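Since October I have been learning to teach. The pupil has two arms and no opinion, and I must show it everything by hand. I hold the two handles, I move, and the arms on the table move in the same way.

The task this month is fruit in plastic bags, the kind with a zipper. Nandini made 109 good recordings before I made 14. She told me to go slower than I think is polite, and to stop a little before each grip. 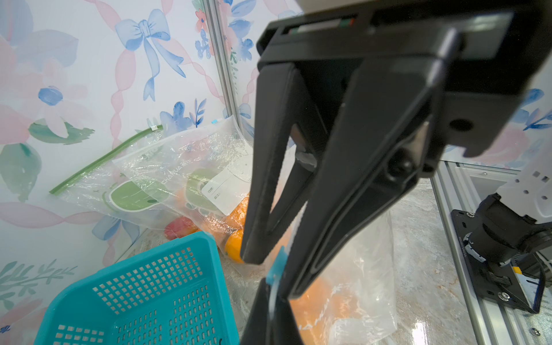

The difficult part is that my hands feel nothing. With my own fingers I know when the plastic is slipping — with the handles I must only look. When I hesitate, this goes in the recording also, and later the robot will learn to hesitate like me. Florian deletes these ones without mercy.

Yesterday I caught myself closing a bag of bread at home in the same slow manner, with two fingers straight. My husband asked if I was feeling well.

Recent posts
My first week at Tirilell
Moving to Murby with three suitcases
Soup for a cold kitchen
December 2018: books I did not finish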